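Gruvbridge Business Park, Building 5
Monthly fire and egress checklist, August
Inspector: Horacio Maldonado

Front desk and visitor area
Exit sign lit: OK
Floor clear to door: OK
Extinguisher 2727, gauge in green: OK
Extinguisher tag signed: NO. Last initials are from June.

Corridor, Plerncombe side
Emergency lights, 30-second test: FAIL at unit 301. Battery replaced, retest OK.
Fire door closes and latches: OK after adjustment. Closer arm was slack.
Storage in corridor: two pallets, moved during visit.

Records
Visitor paperwork kept at desk, off the exit route: OK
Evacuation plan posted: OK, but shows the old Nassar suite layout. Replace.

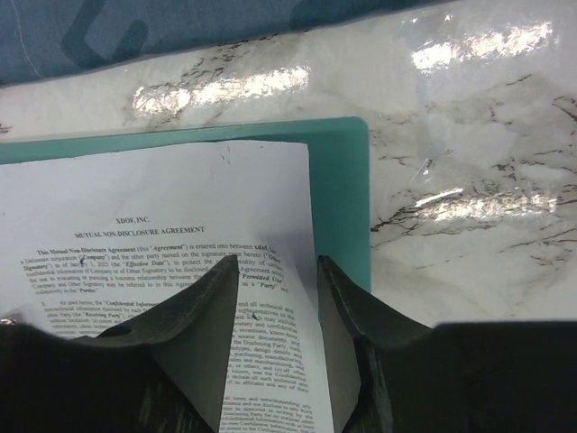
Alarm panel
Trouble light: off
Monitoring call placed: OK, answered by Grandell at 9:40
Pull station by loading door: cover cracked, still works. Order part.

Open items: tag, plan, pull station cover. Recheck at next monthly visit.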